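Takedeo Rail-Hang Wire Basket, Black
Reviewed Tuesday, July 1, 2025

I own more baskets than I own things to put in them. My household has raised this with me, and my answer has been to buy another basket.

The Takedeo is a black metal wire basket with slotted sides that hangs from a horizontal rail. It comes in a carton big enough for a toaster oven, with two hooks, a folded sheet of instructions in very small type, and a card inviting me to join the Takedeo Storage Circle. I haven't joined. I did keep the card, in a basket.

Putting it up took 5 minutes, four of which went to looking for the second hook, which had slid under the carton flap. You set the hooks over the rail, lift the basket, push until you hear a click, then tug. Mine clicked on one side only. The sheet says to "repeat until secure," advice I'd like to see on more products. On the third try both sides caught and it hasn't budged.

My old one was a Tennant, bought in January and returned in January. The Tennant has a nicer finish and a lip that folds over at the front, but the lip catches your knuckles on the way out, and by the second week I was reaching in like a man defusing something. The Takedeo's rim is smooth. This is most of what I want from a rim.

Capacity is where I have complaints. The box claims it suits "pantry, bath and craft," and it does, provided your pantry is a few packets and your bath is one sponge. Jars are fine if they're short. Small things find the slots. I lost a glue stick through the side the first evening and a pencil the next morning. Anything narrower than your thumb should live somewhere else.

Snack bags are what it does best. A chip bag dropped on a shelf slumps over and gets buried behind the rice. In a basket it stands up and looks at you. I'm not sure this is good for me, but as storage it can't be faulted.

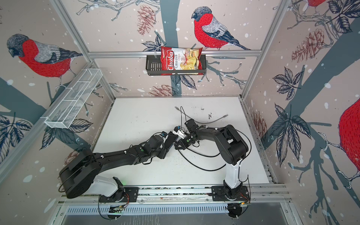

Cassava chips in the black Takedeo, bullfinch wallpaper behind. The white mesh one on the left wall is still empty.

The white mesh basket is a Stokitia, long, with dividers, and I'll review it when I work out what it's for. Dividers make you plan. I bought it with plans and they've lapsed.

A word on looks, as people do ask. Black wire against pale paper is not shy. The paper is Irncombe's winter pattern, item 948, with birds, pine cones and snow, and I was warned that hanging anything on it would be a crime. I've decided the birds can cope. If you'd like your basket to disappear, get the white.

Cleaning: a damp cloth for the wire, an old toothbrush for the slots. Crumbs collect in the corners and will not be reasoned with.

Would I buy it again? Yes, and going by past behavior I probably will. Four stars, with one held back for the glue stick.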